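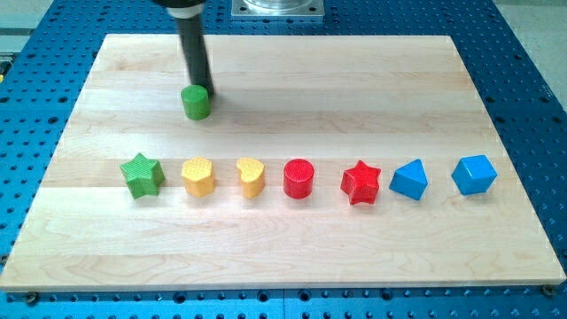

Who really wrote "Leave the Porch Light, Marlene"?

Old Songs and Who Sang Them > Country and Western > Credits and Copyrights

dustjacket_ray
July 7, 2024

I have a 78 of "Leave the Porch Light, Marlene" by the Birnel Valley Boys, bought in a box lot with a waffle iron. The label gives the writer as "Piątek." The sheet music, which I also have, gives it as "Echeverría and Piątek." The 1961 LP reissue gives it as "Trad.," which is a bold thing to say about a song that mentions a Greyhound bus.

So which is it? I always heard that Weronika Piątek wrote the whole thing on her lunch break at the cannery, and that Ignacio Echeverría got his name on it because he owned the piano. My mother-in-law sang it at every family function until she was asked to stop, and she swore by the lunch break story.

steelguitar_pam

The lunch break story comes from the back of the LP, the same LP that says the song is traditional. I would not lean on it too hard.

Echeverría was the staff pianist at the Flarnerton radio station for years. He wrote out arrangements for anybody who came in with a tune in their head and no way to put it on paper. Some of those people gave him half. Some gave him a ham. I think Weronika gave him half.

Old Crank in G

Oh good, the ham again.

He wrote the bridge. Listen to it. The verses are three chords and a walk home. Then you get to "the road to Desitz is dark tonight" and suddenly there's a diminished chord in there like somebody's uncle showed up in a tuxedo. A cannery worker with a ukulele did not come up with that chord.

steelguitar_pam

Why not? She sang in a church choir for years. Church choirs are lousy with diminished chords.

Old Crank in G

Name one other song of hers that has one.

steelguitar_pam

"Snow on the Clothesline." Second verse, under "mittens."

Old Crank in G

That's a wrong note. The guitar player on that session was famous for them.

tinear52

Bringing some paper to this fight. I spent a good part of last August in the basement of the Flarnerton library going through the station's program logs, and I have the photocopies and the cough to prove it.

First time the song shows up it's on the morning show, sung by Weronika Piątek, "own comp., unacc." That means her own composition, unaccompanied. No piano, no Echeverría. It turns up again the following month with "I. Echeverría, pno." and the running time has gone from 117 seconds to 155. Make of the extra time what you like. I know what I make of it.

Old Crank in G

You make of it a bridge.

tinear52

I make of it a bridge or a long piano introduction. He was known for those too. There's a note in the log from the announcer asking him to please get to the song.

dustjacket_ray

This is more than I hoped for, thank you. Did the log have the words at all? My 78 has a verse about her brother in the navy and the sheet music doesn't. The sheet music has one about a collie.

tinear52

No words, just titles, times and who sang. The opposite page was mostly feed prices.

The navy verse I can help with. The Birnel Valley Boys put it in themselves. Their bass player had a brother in the navy. The collie is hers, and it's in the songbook the station mailed out to listeners who sent in a soap wrapper.

MrsOrakzai

Hello all, I don't post much. My husband's aunt took piano from Mr. Echeverría, which is how I ended up reading this whole thread when I was supposed to be defrosting a chicken.

She always told us he never claimed the song. According to her the publisher wanted two names on it because the company already had a contract with him and none with Weronika, and it was cheaper to hang her song on his contract than to draw up a new one. He mailed her his share of the royalties every Christmas. I can't prove any of this. Aunt also said she once danced with a governor, and we never could work out which one.

steelguitar_pam

Well, there it is.

Old Crank in G

There what is? A student's nephew's wife says the teacher was a saint. With respect to Mrs. Orakzai, and to the chicken, that isn't evidence. And it doesn't say who wrote the bridge! He could mail her checks till the cows came home and still have written the bridge.

MrsOrakzai

No offense taken. The chicken is still frozen.

I did ask my husband about the bridge. He says Aunt played it at Thanksgiving and left out the fancy chord because her hands were small.

halfstep_lou

Drive-by from the 1961 LP guy. I used to work with a fellow who pressed those. They put "Trad." on anything when they couldn't find out who to pay. I've seen it on a song about a dishwasher. So you can throw that credit out and nobody's feelings should be hurt.

Also, Ray, if your 78 is the Birnel label one with the green print, check the run-out groove. There were two takes issued under the same number. One has the bridge sung and the other has it as a fiddle break, and the fiddler skips the chord altogether.

dustjacket_ray

Mine is green print. I'll have to look with a flashlight. I played it last night and it has the bridge sung, but there's a crack that goes through it, so the road to Desitz is dark tonight, dark tonight, dark tonight, until you get up and do something about it.

Old Crank in G

An improvement on the fiddler.

tinear52

If anyone has the soap wrapper songbook, could you look at page 52 and tell us whether the bridge is printed? My copy is missing that leaf. The previous owner seems to have cut out a pie recipe that was on the other side. The songbook came out before Echeverría's name turns up next to the song in the logs, so if the bridge is in there with chord symbols, it's hers and Crank has to say so.

Old Crank in G

I'll say so if the chord's in there. If it's only the words I'm saying nothing.

steelguitar_pam

Screenshotting that.

MrsOrakzai

We may have one of those songbooks. There is a box of Aunt's music in the crawl space behind the water heater. My husband says he will go in after it when the weather cools off and the wasps have moved on.

dustjacket_ray

Take your time. Does anybody want a waffle iron?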